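How to Run a Weekly Question Round on Your Personal Blog

8 min read

Last updated 26/06/2022

A question round is a short list of questions that one blogger posts and other people answer on their own blogs, usually with a link back. I've run one on Murkbridge for a few years. The steps are the same on most blogging platforms, though the menus have different names.

Step 1. Pick a day and a length

Choose one day of the week and post on that day only. People who answer these lists tend to do it over coffee before work, so have the post up by early morning. Schedule it the night before if your platform allows it.

Eight questions is a good length. I started with fifteen and most people skipped the second half. With five, the answers came out so short that some players didn't bother making a post of them.

Step 2. Write the questions

Keep a running file and add to it whenever something occurs to you. Don't try to write a whole list in one sitting. Mine is a plain text document called Drolby, after the street I lived on when I started it.

Start with something that can be answered in one line:

- What did you eat last night?
- What is the oldest thing in your fridge?
- Who called you most recently?

Put the longer ones in the middle:

- Which teacher do you remember best?
- What have you changed your mind about this year?
- Describe a trip that went wrong.

Finish with something light. A yes or no question is fine there, but only use one per list. Read each question out loud and see if you could answer it yourself. If you'd shrug, take it out.

Avoid questions that assume a spouse, children, a car or a job. "How did you meet your husband?" leaves out a good part of your readers. "How did you meet your closest friend?" works for more of them. I also stay away from anything that doubles as a security question for a bank – first pet, mother's maiden name, the street you grew up on.

Step 3. Set up the post

Number the questions or letter them, but stick with one system. Paste them in as plain text. If you copy from a word processor, the hidden formatting comes along and breaks when the next person copies it from you.

Add two lines at the top saying how to play. Mine are:

Copy the questions to your own blog and answer as many as you like.
Leave the link to your post in the comments.

Post your own answers separately, a few hours later or the next day. When mine were in the same post, people copied them by accident and I kept finding my own breakfast on other blogs.

Step 4. Collect the links

Comments are enough for a small group. Once you get more than a couple of dozen players, a link list is easier to read. Close it after six days so that late links don't land under the wrong week.

Check each link before you approve it. Spammers like these posts. I once left approval off for a vacation in July and came home to 3,647 comments, nearly all of them selling handbags.

Step 5. Visit the people who played

This takes the most time and it matters most. Read every post in the first few weeks and leave a comment that mentions one of the answers. "Great list!" looks like spam, and some filters will treat it that way. If someone wrote 700 words about a grandmother, give them a real sentence or two back.

When the group gets too big for that, split it. Guangming Cai takes the top half of my list and I take the bottom.

Step 6. Avoid repeats

Before you post, search your archive for each question. I have 2,065 used questions in Drolby now, and I still catch one every month or so. A repeat after two years is fine if you say so, and some players like to compare their old answers with the new ones.

Step 7. Taking a week off

Say so ahead of time, in a post and not only in the comments. Offer an old list for people who want to play anyway. If you plan to stop for good, ask if another player wants to take over, and hand over the question file along with the schedule. 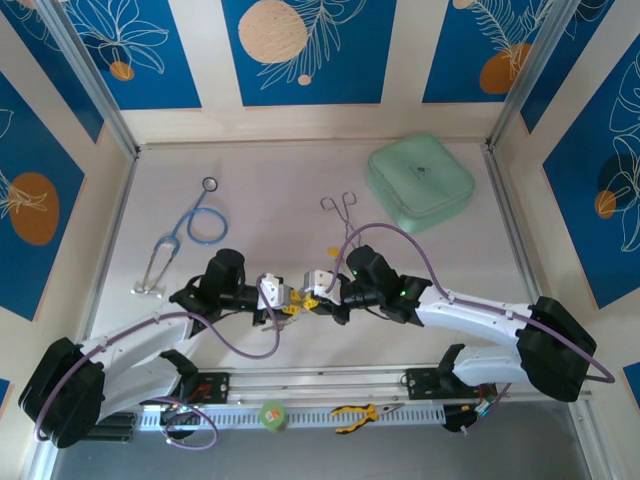 Halina Baran: On Step 4, I'd leave the links open longer than six days. I close mine after ten and put the week's number in front of each one, so the late ones are easy to sort. Agree about the plain text. I spent a whole evening cleaning up a list that had gone through four blogs before it got to me.

Contact | © Murkbridge | Back to top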